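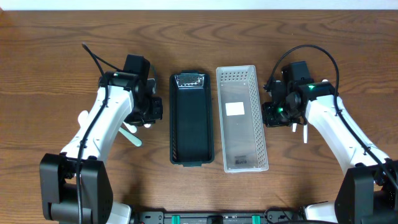 Brendier two-arm bench cell. Two containers between the arms, utensils on the table at both sides.

Category: Research Equipment > Bimanual Manipulation
By the Bolier product desk – updated September

Brendier is a tabletop cell for training and testing two-arm pick-and-place policies. It is sold as a complete bench: two arms, a front mounting rail, a fixed camera mount and the Sumico recording software. The cell was built for one line of research, which is how well a policy learned from demonstrations holds up when the containers are not where they were during training.

Method

The reference task is utensil sorting. Utensils start on both sides of the table and end in one of two containers, a dark bin or a white basket. The left arm works the left side of the table and the right arm works the right. Handing over between arms is allowed but not scored.

Each recording starts with both containers empty. The operator sets them by hand, side by side, and may rotate either one. Rotation is logged from the camera view before the first move. No fixtures are used to locate the containers, and the gap between them varies from run to run.

The published training set, Villca, holds 400 demonstrations. The test set is 127 runs with container poses that do not appear in training. A run counts as complete when every utensil is inside the assigned container and both grippers have returned to rest. A handle lying across a rim counts as a miss.

Results

The baseline policy completed 95 of the 127 test runs. Of the 32 failures, most were rim contacts on the basket with the right gripper. Failures on the bin side were mainly slips on thin handles. Adding rotated-container demonstrations did more for the completion count than adding utensil types – the second change had no effect we could measure.

Perforated walls gave the depth estimate some trouble in early trials. The current software fits the rim only and ignores the side walls.

Supplied with the cell

Arms: 2, with grippers
Mounting: front rail, arms adjustable along its length
Cabling: external, fastened to the arm links
Software: Sumico recorder and playback, one seat
Data: Villca training and test sets, with pose logs

Containers, utensils and table are not included. Any flat top that accepts the rail clamps will do. Check cable slack at full reach before the first recording, and again after moving an arm along the rail.

Lead time is given with the quote. Spare grippers are ordered separately.

32 shares – 2 comments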